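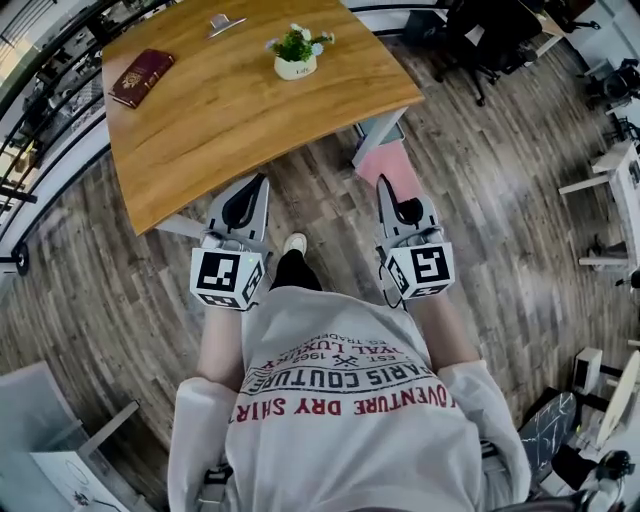 Projects > Design Studio > Student Reports

3 min read

Our project asked how little a small table needs before people want to sit at it, and I loved working on it! Kane Grimshaw and I set up four versions in the Prateo study room and left each one out for a week. The version I liked best was the plainest: a maroon book on the left, a small silver stand at the back, and a white pot of little pale flowers next to it against that warm orange-brown top. We got 139 comment cards, almost all of them kind, and the plant came up again and again (Kane wants one for his desk now). In September we'd like to try it with a lamp.

Contact the studio | © Prateo Student Projects | Back to top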